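Stindell Figurine Listings

Product records for porcelain and ceramic figurines offered by retail stockists, with condition notes, packaging status and dispatch terms. Maintained by Hervé Carré.

Contents

The set holds more than 800 listings from two shops, Ruline and Neritz. Each row is one listing. Repeat listings of the same piece are kept if the price or the condition note changed.

Fields

listing_id: text, unique within a shop
shop: ruline or neritz
maker: as written by the shop, spelling not corrected
height_cm: number, blank if not stated
grade: first, second or unknown
boxed: yes, no or unknown
price: number, in the currency of the listing
currency: three-letter code
dispatch_days: upper limit in days

Notes on values

The grade field is set to first only if the listing says so in words. "Perfect" alone is coded as unknown. A shop that gives a range for dispatch is recorded at the top of the range, so "within 7 to 14 days" becomes 14. Limited editions have the edition size in the free text, not in a field of their own.

Prices exclude postage. Ruline quotes prices with sales tax and Neritz does not; no adjustment has been made.

Loading

The files are comma-separated, UTF-8, with a header row. Neritz rows contain line breaks inside quoted fields, so a reader that splits on newlines will fail. The Mushi loader handles this from version 3 on. 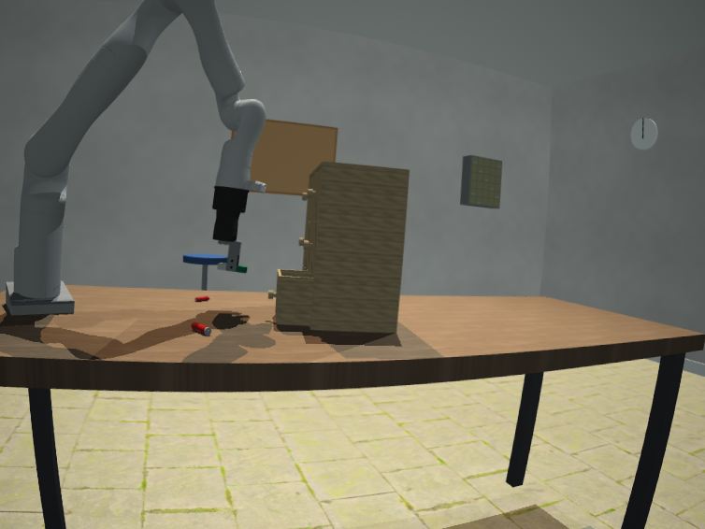
Furniture and display pieces are listed by both shops next to the figurines and were removed by keyword. The filter drops any title with "cabinet," "stand" or "shelf." A tall wooden drawer cabinet like the one on the long table would be dropped, and so would a figurine titled "Girl at the Cabinet." Dropped rows are in removed.csv with the matching keyword.

Known problems

Height is sometimes given with the base and sometimes without.
Maker names with accents appear in both forms.
April rows from Ruline have no dispatch_days.

Send corrections to Hervé Carré with the listing_id and the shop name.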